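Workshop and Household > Family Days Out > Packing and Car Tips

Packing the Car for a Day Out With Children

A day trip of three hours' driving or less needs less equipment than most families carry. The usual problem is the order in which it goes in. Items needed first end up at the bottom, wet items travel home on top of dry ones, and lunch is under the stroller. The method below was worked out over one season of trips to Hedlow and the lake at Pisten with two children, ages four and seven, in a mid-size hatchback.

Sort by time of use

Lay everything on the floor the evening before and divide it into groups by when it will be used: during the drive, on arrival, at lunch, and only if something goes wrong. Pack the last group first. Spare clothes, the first aid kit and the extra blanket go against the back of the rear seat. Lunch goes next. Coats, sunscreen and the stroller go in last, nearest the hatch.

Items for the drive do not go in the trunk at all. One shallow open container on the rear floor between the seats holds water bottles, wipes, a paper bag for trash and one activity per child. Avoid containers with lids, as a child in a car seat cannot hold a lid and reach inside at the same time.

Weight

Weigh the cooler once when full and write the figure on the underside of the lid. Ours came to 414 ounces with ice packs, which is too heavy to lift over a high trunk sill with one hand while holding a toddler with the other. Two small soft coolers are easier. Put drinks in one and food in the other. The drinks cooler gets opened often and warms up, and the food stays cold longer if it is kept separate.

Heavy items sit low and forward. Nothing hard should be loaded above the top of the rear seat back. If the trunk has tie-down loops, run a strap through the stroller frame and pull it snug.

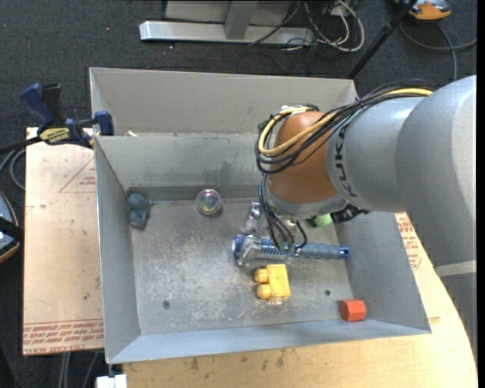

Small loose items are the ones that get lost, and they should be grouped by size before they are grouped by purpose. Anything shorter than a finger (hair ties, bandages, batteries, coins for parking) goes in a zippered pencil case. Anything up to the length of a hand goes in a mesh laundry bag. The mesh lets you find the flashlight without emptying the bag, and sand falls through it.

Wet and dirty items

Carry two empty dry bags or heavy trash bags, one for wet clothes and one for shoes. Line the trunk with an old shower curtain, cut so that it runs up the sides by the width of a hand. At the end of the day, lift it out by the corners and shake it over grass. A bath mat with suction cups, turned cups up, will hold muddy boots well enough on a flat road. It does not hold them on the hill out of Brestberg.

Rinse water is worth the space. Fill an old detergent jug, washed out several times, and keep it upright in a corner. Cold water removes most lake mud from feet. Baby powder removes dry sand from skin faster than a towel does, but shake it out well downwind of the car.

Lunch

Pack each person's lunch as a separate unit and mark it with colored tape. Freeze juice boxes overnight and use them as ice packs. Sandwiches with tomato should be assembled on site. Cut fruit keeps its color if dipped in a cup of water with a teaspoon of lemon juice.

Before leaving

Check the spare tire pressure in April and again in October. Photograph the packed trunk on the first trip that goes well, and keep the picture on your phone as a loading plan. Unpack the same evening, before baths. Food left in a cooler overnight has a smell that baking soda takes a week to shift.

Comments (3)

lakeside_pat
Shower curtain works. I used a fabric one the first time and the water went straight through, so get the plastic kind.

twobytwo
Do you put the stroller in folded flat or on its side? Ours only fits on its side and then the strap slips off.

dogs_and_kids
For the strap problem, loop it once around the wheel axle before tightening. Same hatchback size here, plus a dog.

Related

Removing Crayon From Car Upholstery
Rainy Day Kit for the Museum at Hendricks
Soft Coolers Compared: Zippers, Seams and Liners
Cleaning a Car Seat Harness Without Soaking It
Five Lunches That Survive a Warm Trunk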